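Work Surfaces in Shared Study Rooms
Student Project Report, Kerkesholm
Submitted by Rajkumari Tomar and Harvey Sutherland
Supervisor: Ulla Tangen

3. Background

The shared study rooms on the upper floor of the Jilton building are used by students from all programs. At the start of the project in October, the department asked for a short study of how the table surfaces are used and whether the present arrangement of the tables should be kept. The budget for the work was 400 euros, and most of this amount was spent on cleaning supplies and felt pads for the chair legs.

4. Method

A questionnaire was sent to students with access to the rooms, and 40 replies were received. The questions dealt with table height, glare, noise when objects are set down, and the amount of clear space needed for one person. Six students were also interviewed. The interviews were carried out by Harvey Sutherland and written up on the same day.

The project was limited to tables with a light wooden surface. Painted tables in the corridor were left out, as they are due to be replaced under a separate plan. 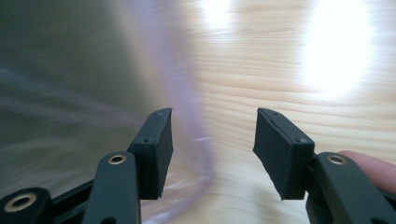
Respondents were asked to rate the surfaces on comfort and on ease of cleaning. Comfort was rated well in most replies. Ease of cleaning received lower ratings, and several students wrote that pencil marks and cup rings were hard to remove with the cloths provided.

5. Results

The most common request was for more clear space at each seat. Students who work with drawings or small parts asked for a table that can be left undisturbed between sessions — a request that the present booking rules do not allow. Noise was mentioned mainly by those seated near the door.

Two of the interviewed students preferred the tables placed end to end. The others wished to keep them apart.

6. Recommendations

The group recommends that one table be set aside for longer projects, with a booking period agreed by the department. A milder cleaning product should be tested on the underside of a table before general use. Sølve Aasen has offered to keep the booking list until the end of the term.

The completed questionnaires are held with Ulla Tangen and may be consulted on request.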